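# Spelling in Year 4, second attempt

I said in July that I'd write something on spelling once I'd had a proper go at changing how we teach it.

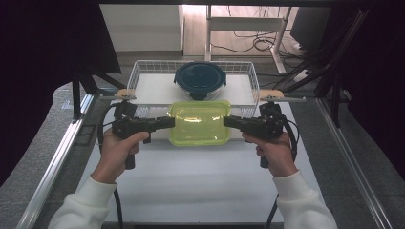 For the six years I've been at Jastham we've done spelling the same way. A list goes home on Monday, there's a test on Friday, and the marks go in a book. I did it myself as a child and I was good at it, so it took me longer than it should have to notice what it was doing for the class in front of me. The children who got ten out of ten would have got ten out of ten on the Monday. The children who got four went home with another list.

What finally bothered me was the writing. A boy in my last class got full marks on a list with "because", "believe" and "build" in it. The following week he wrote a very good story about a lighthouse and spelled all three of them wrong. He wasn't being careless. He had learned the list for Friday and Friday was over.

So in September I stopped the Friday test. I have 30 children this year and I wrote to all the parents first. Most didn't mind. Two were quite cross, and one of them had a fair point, which was that the list was the only homework her daughter could do without help. I still send words home for anyone who wants them.

We now do fifteen minutes of spelling, four days a week, straight after lunch. Monday is a pattern. I put up words that share it and the children sort them and tell me what they think is going on. They are often wrong in useful ways. When we did "-tion" and "-sion", one table decided that "-sion" was for things that go bang, on the strength of "explosion" and "collision". We spent the rest of the session looking for words that broke their rule, and I think they'll remember "television" for a long time.

Tuesday and Wednesday are dictation. I was put off dictation by the word itself, which sounds like something from a school with inkwells, but Zinhle Nel (she has the Year 6 class) has used it for years and talked me into it. I read a sentence, they say it back, I read it again and they write it. Then we go through it together and they correct their own in a different colour. The sentences use this week's pattern and also words from a month ago. The older words are the reason for doing it.

Thursday is for roots and word families. "Sign", "signal", "signature", "design". Once they had heard the g in "signal", the silent one in "sign" stopped being an annoyance. I could have done with someone telling me that when I was eight.

For the words themselves I started from a list of 200 that we'd agreed as a staff, took out the ones nearly all of them could already spell and added some from their own writing. I keep it on paper. We have a subscription to Skiltura, which will set quizzes and mark them for you, and I used it for half a term. The children liked it, but they were mostly picking the right spelling out of four, and picking a word out is a good deal easier than producing it with a pencil. I've kept it for wet playtimes.

I wanted some way of telling whether any of this was working. At the start of September I took one piece of independent writing from each child and noted the misspelled words from our list. There were 34 in the whole set. I did the same just before half-term, with pieces of a similar length, and it had come down. I'm not going to make much of that. They were older, the topic was different and they may have avoided the hard words. I'd like to see what the spring looks like before I say anything in a staff meeting.

What hasn't worked is handwriting getting in the way. Four or five of mine write so slowly that the dictation is hard for a reason that has nothing to do with spelling. I've been giving them half the sentence with gaps. Darius Krūmiņa, who teaches at Villthorpe, lets his slower writers use magnetic letters for the first go and then write only the target word. I'm trying that after the holiday if I can find enough vowels. Every set in school seems to be short of the letter e.

I've also not solved what to do with the three who can already spell everything. At the moment they write the dictation sentences for the following week, and they take it very seriously. The last batch had a vampire in it, and a dentist, and the word "conscientious", which was on nobody's list.

If you do something different with your very good spellers, leave a comment. I'll put the autumn term sentences up on the resources page on Saturday, once I've typed them out and taken the children's names out of them.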